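로봇팔 블록 조립 키트 Girkano 사용 후기 및 질문

작성자: 밤나무길 | 2025년 11월
조회 2,288 | 댓글 6 | 공유 2

안녕하세요. 저는 그리스 사람이고 한국에서 일한 지 오래되었지만 글쓰기는 아직 서툽니다. 틀린 표현이 있으면 너그럽게 읽어 주십시오.

지난 7월에 Prastine에서 Girkano 키트를 구입했습니다. 로봇팔은 포함되지 않고, 블록 집기용 소프트웨어와 보정 도구, 예제 작업 132개가 들어 있는 제품입니다. 팔과 그리퍼는 이미 가지고 있는 것을 연결했습니다. 제가 주로 쓰는 예제는 흩어진 큰 블록을 집어서 초록색 판에 꽂는 작업입니다.
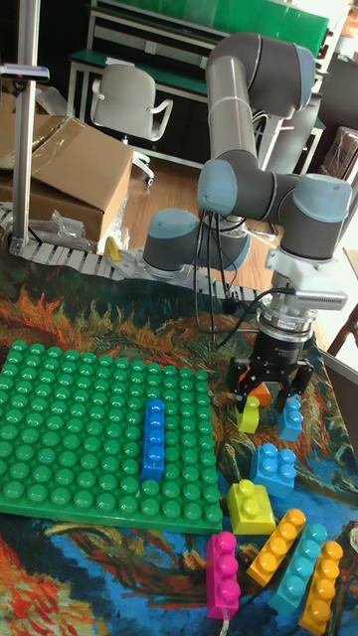 1. 설치와 보정

설치는 어렵지 않았습니다. 설명서가 영어와 한국어로 되어 있고, 두 언어의 내용이 거의 같습니다. 다만 카메라 보정 부분은 한국어 쪽에 한 단계가 빠져 있습니다. 저는 이것 때문에 이틀을 잃었습니다. 영어 설명서를 먼저 읽으시기를 권합니다.

2. 집기 성능

무늬가 복잡한 천을 깔고 시험하는 것을 좋아합니다. 흰 책상에서는 어떤 제품이든 잘 보이기 때문입니다. Girkano는 이 조건에서 긴 블록을 잘 찾았습니다. 그러나 작은 블록 둘이 서로 가까이 있으면 경계를 하나로 판단하는 일이 있었습니다. 주황색과 연두색 조각이 특히 그렇습니다. 그리퍼가 판의 모서리 가까이로 내려갈 때에는 속도를 낮추는 설정이 따로 있는데, 이 기능은 만족합니다.
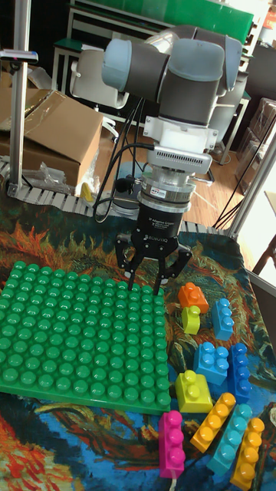 용접연기: 잘 읽었습니다. 그런데 저는 생각이 좀 다르네요. 붙어 있는 물체 분리는 소프트웨어 문제가 아니라 조명 문제일 때가 많습니다. 저도 Girkano 쓰는데 조명 하나 바꾸고 나서 오류가 확 줄었어요. 후기에 조명 조건을 안 적으시면 제품 탓으로만 보입니다.

밤나무길: 의견 감사합니다. 조명 조건을 적지 않은 것은 저의 잘못입니다. 그러나 같은 조명에서 Irow의 시험판은 그 두 조각을 구분했습니다. 그래서 전부 조명의 문제라고 말하기는 어렵다고 생각합니다.

용접연기: Irow는 인식 한 번 하는 데 너무 오래 걸리지 않나요? 느리게 하면 당연히 잘 보이죠.

밤나무길: 네, 느립니다. 그 점은 인정합니다. 저는 하루에 많은 양을 처리하는 것이 아니어서 기다릴 수 있지만, 공장에서는 다를 것입니다.

Evdokia Papadakis: 저희는 Christodoulou에서 하는 방문 설정 서비스를 같이 신청했습니다. 비용이 아깝다는 분도 계신데 보정을 한 번에 끝내서 저는 괜찮았습니다. 혹시 블록이 옆으로 서 있을 때는 어떻게 처리하시나요? 저희는 그 경우에 집는 방향을 자주 틀립니다.

밤나무길: 좋은 질문을 주셨습니다. 돌기가 옆을 향한 블록은 저도 처음에 고생했습니다. 기본 설정은 돌기가 위에 있다고 가정합니다. 설정 파일에서 자세 후보를 늘리면 옆으로 놓인 것도 후보에 들어갑니다. 대신 계산 시간이 길어집니다. 저는 하늘색과 분홍색처럼 색이 분명한 블록부터 시험했고, 긴 블록들을 비스듬히 나란히 두는 배치는 나중에 추가했습니다.
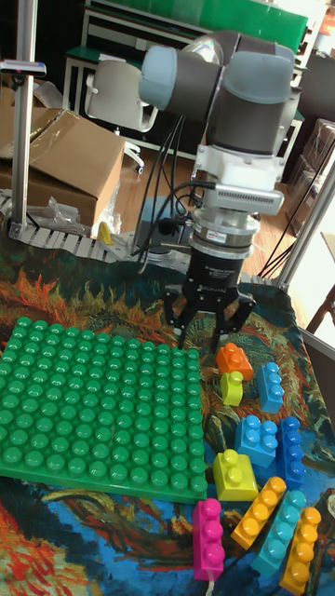
자세 후보는 한꺼번에 많이 늘리지 마시고 2개씩 늘려 보십시오. 그리고 설정을 바꾼 다음에는 꼭 프로그램을 다시 시작해야 합니다. 설명서에는 자동으로 적용된다고 쓰여 있는데 제 버전에서는 적용되지 않았습니다. Prastine에 문의했더니 다음 업데이트에서 고치겠다는 답을 받았습니다.

볼트너트: 그 가격에 그런 기본적인 버그가 있으면 저는 추천 못 하겠습니다. 예제가 많아도 결국 쓰는 건 몇 개 안 되잖아요.

밤나무길: 그렇게 생각하실 수 있습니다. 저는 예제 코드를 고쳐서 쓰기 때문에 많은 것이 도움이 되었습니다. 완성된 기능만 원하시면 시험판을 먼저 써 보시는 것이 안전합니다. 조명 조건은 본문에 추가하겠습니다.

최종 수정: 2일 전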